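Grarnham House Interior Doors and Frames: Annual Safety Walk, With Comments
Ground floor and upper landing, August round

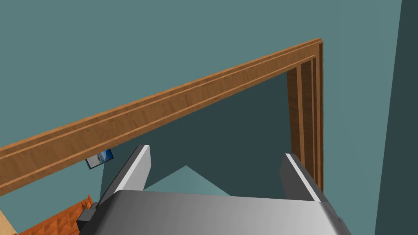 Grooved wood door trim against a teal wall.

Welcome to the door round! It's my favorite check of the year, and if you're taking it over for your wing I hope you'll get as fond of it as I am. Doors get used all day long and looked at hardly ever, and an old frame will tell you a great deal about a building if you give it five minutes. Bring a flashlight, a tape measure, a pencil, a small level, a strip of cardboard and the door book from the office shelf.

We have 113 doors on the list this year, counting cupboards big enough to step into. Start at 8 a.m. while the corridors are quiet. Mark each line OK, WATCH or FIX. WATCH means look again in three months. FIX goes on the orange sheet the same day.

PART A. FRAME AND TRIM

A1. Frame fixed firmly to the wall on both sides
Result: OK, with two on WATCH
Comment: Push with the flat of your hand at shoulder height, then at knee height. The linen room frame gives slightly at the bottom on the hinge side. It did the same last year and hasn't gotten worse. The pantry frame is new to the list.

A2. Top piece level, corners closed
Result: OK
Comment: The corner joints on the landing are lovely work, tight as the day they were cut. A hairline gap at a corner is fine in dry weather. Anything you can slide the cardboard into goes down as WATCH.

A3. Grooves and edges free of splinters and raised nails
Result: FIX (three places)
Comment: Run a gloved hand down both sides. Grooved trim collects old varnish, and when the varnish chips it can lift a sliver of wood along with it. All three places are in the back hall, where the carts come through. Sand with the grain, please, and go easy, the profile is shallow and we'd love to keep it crisp.

A4. No soft or dark patches near the floor
Result: OK, except garden door (FIX)
Comment: Press with the blunt end of the pencil. The garden door frame took a dent on the left side, about thumb deep. Rain has been getting in under the sill again. See D2.

A5. Paint line between wall and frame unbroken
Result: WATCH
Comment: A long crack in the paint following the edge of the trim is often the first sign that something has moved. Draw a tiny pencil tick at each end of the crack and write the month beside it. I found a tick from an earlier round on the stair hall frame and the crack had stopped exactly there. Very satisfying!

PART B. HINGES AND SWING

B1. All screws present and snug
Result: FIX (music room)
Comment: One screw missing from the top hinge, one turning without biting. The hole needs plugging before a new screw goes in. A longer screw on its own will hold for a season and then you're back where you began.

B2. Door stays where it is put
Result: OK
Comment: Open to halfway and let go. A slow drift is a note, a swing is a WATCH. The reading room door drifts shut and has done so for as long as the book goes back. Regulars like it that way, so it stays a note.

B3. Clear opening measured with the door fully open
Result: OK
Comment: Measure from the face of the open door to the stop on the other side. Don't measure frame to frame, you'll flatter yourself by an inch or more. The entries in the book are all done the first way and we want them to match.

B4. Finger gap on the hinge side
Result: WATCH (playroom)
Comment: The guard strip has come loose at the bottom. It still covers the gap, but small hands will find that loose end before long. I've asked for the Vekinholm strip we used on the nursery door, which has held up beautifully.

PART C. LATCHES, CLOSERS AND FIRE DOORS

C1. Fire doors close fully from any position
Result: FIX (east stair)
Comment: Try each door from wide open, from halfway, and from just a hand's width. The east stair door passes the first two and fails the third, stopping against the latch. Closer adjusted by a quarter turn and retested, still failing. This one can't wait, so I phoned it through before lunch.

C2. Seals complete around the edge
Result: OK
Comment: All replaced in spring. They look great. Please remind the decorators not to paint over them.

C3. No wedges, hooks or string
Result: FIX
Comment: Two wedges and one very neatly tied dressing gown cord. Wedges are in the office drawer. If a door really needs to stand open during the day, put in a request for a proper hold-open unit. The Havum units on the main corridor released first time when the alarm was tested.

C4. Handles return and latch catches
Result: OK
Comment: Turn, release, listen. A clean click is what you want. The pantry latch was dry and got a touch of graphite.

PART D. FLOOR, LIGHT AND APPROACH

D1. Threshold strips flat, no lifted edge
Result: WATCH (kitchen passage)
Comment: Slide your shoe across in both directions. Edge catches only when coming from the kitchen, which is of course the direction people carry trays.

D2. Sill drains away from the building
Result: FIX (garden door)
Comment: Pour a cup of water and watch. It ran inward. Sill needs repacking before the frame repair in A4, so please book them in that order.

D3. Light switch reachable before stepping through
Result: OK, except cellar
Comment: The cellar switch is still past the second step. A sensor light has been priced at 387, including fitting, and the limit for small works is 400, so I've sent it in with my fingers crossed.

D4. Nothing stored within the swing of the door
Result: OK
Comment: Huge improvement on last year. Thank you to whoever cleared the coat stand.

ORANGE SHEET, IN ORDER
East stair closer
Cellar light
Garden door sill, then frame
Music room hinge
Back hall splinters
Threshold strip in the kitchen passage, if the Khunthong carpenters have time while they're in for the sill

The next look at the WATCH items is in November. The pencil lives on a string inside the cover of the door book, and the spare graphite is in the second drawer down.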